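17/10/2021, Clistside, rehearsal notes

Second dry run of the Flirkden talk. Karabo Fourie timed it: 18 minutes, and the slot is 15 with questions. She says the opening story gets people on side. I doubt it. Two of the test listeners checked their phones before I reached the point.

Tried Dvorak's pause trick again (stop, breathe, look at the back row). Felt like forgetting my lines. Vratislav Ondrejka swears by it, but he also swore by cue cards in September and dropped the lot.

Slide 2 still has 115 words on it. Cut to the heading and talk the rest.

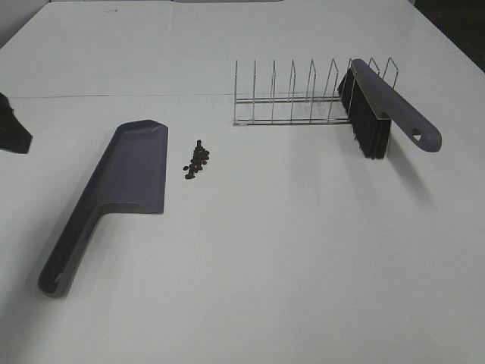
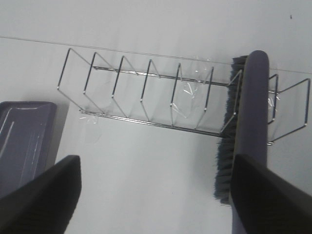 Dish rack, wire
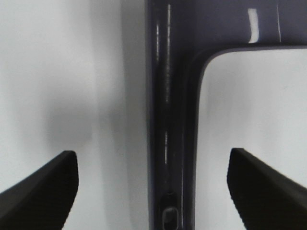
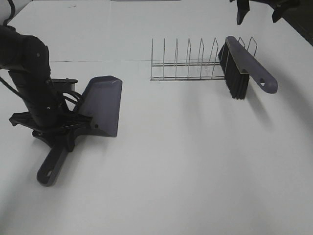 Usodus handout claims a slower pace makes any speaker sound surer. Any speaker? Would like to see who they tested. Slower also means longer, and I'm over already — so the story goes first. Try again without it, standing, no notes.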